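Pandon in Pictures: A Season of Cables, Toast and Mixed Results

Gallery by Ayman Morsy
Jul 3, 2021

Pandon is our attempt to find out whether two robot arms can learn to tidy a table by watching a person do it badly. The person is usually me. I steer both arms by hand through a task, the computer writes down every joint angle and every video frame, and a network later tries to work out what I meant. Given the quality of some of my demonstrations, this is asking a lot of a network.

The paper is short on charm and long on tables of numbers, so this page is for everyone who asked what the thing looks like. Captions are mine. Complaints about the captions can go to the same address as complaints about the paper.

The question we set out to answer was a small one. Most methods of this kind do well when the table holds only the object that matters. Put a few other ordinary things nearby and the success rate drops in a way that is hard to put politely in an abstract. We wanted to know how much of that drop could be fixed by cluttering the training data on purpose, with no change to the network at all. Our method is therefore, in large part, mess. We call it staged clutter in the paper, where it sounds better.

We recorded 1,695 demonstrations through the end of June. Each one starts from a layout drawn by a script called Vavitora, which picks the objects and their places and has no sense of interior design. It is the reason a laptop and a toaster can end up as neighbors. A person then sets the table to match, grumbles, and sits down at the controls.

1. The table at work

Two arms on one rail, both reaching in toward the middle. The right gripper is resting on a flat silver plate that looks a lot like a closed laptop. The left one is down low beside a thin black cord, near a silver laptop with its lid shut. In the back there is a mint-green toaster with two slices of bread sticking up, and a clear glass keeping well out of it.

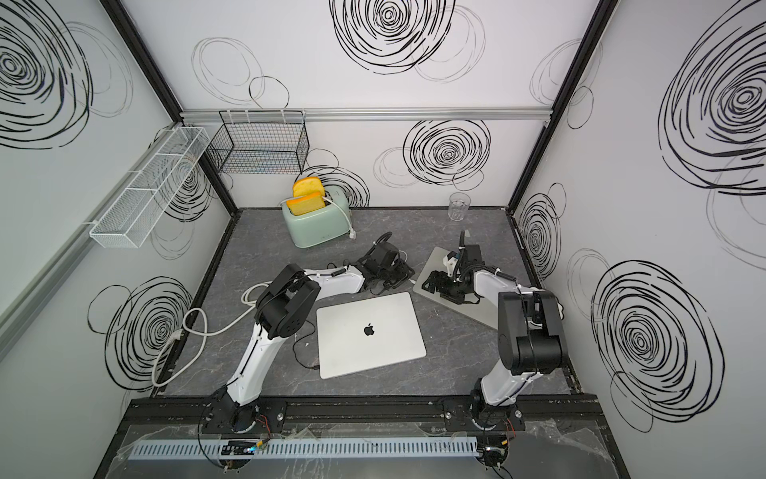 The scribbled spirals on the walls have their fans. I have been asked whether they are art, and I have said yes to anyone who looked like a donor. Thin cords remain the hardest thing we handle. They bend, they slide, and they look like the shadow of something else until the fingers are already on them.

2. What came out of it

No picture for this one, only the result, which deserves a caption too. We tested each trained policy on 100 layouts it had never met. The policy trained on bare tables was a confident creature. It went straight for whatever was closest to where its target used to be, closed its fingers, and carried on with the rest of the task whether or not it was holding anything. I have had coworkers like that.

The policy trained on staged clutter was slower and a good deal more useful. It paused near crowded spots, came in from the open side more often, and missed fewer grasps. Most of the gain arrived early. Once the training layouts held up to 6 extra objects, adding more made our setup time longer and our curves no better. I would have liked to learn this before setting the tables.

3. What didn't

Glass is still bad. The depth estimate treats a clear tumbler as a rumor, and the arms act accordingly. Cords are better than they were, which leaves them plenty of room. We also tried the policy at our partner lab at Stalgate, where the lighting is different and the table is a little higher. It needed 15 new demonstrations before it would behave, and it sulked through the first several trials after that.

The two-arm tasks are the ones I would look at next. When both grippers want the same patch of table, our network has no real notion of taking turns. One arm goes, the other also goes, and the safety stop settles the matter. Nautiyal, our planning add-on, is meant to deal with this. At present it deals with it by having neither arm go.

The layouts and the Vavitora script are on the project page, along with the failures, sorted by type. The folder marked "other" is the largest.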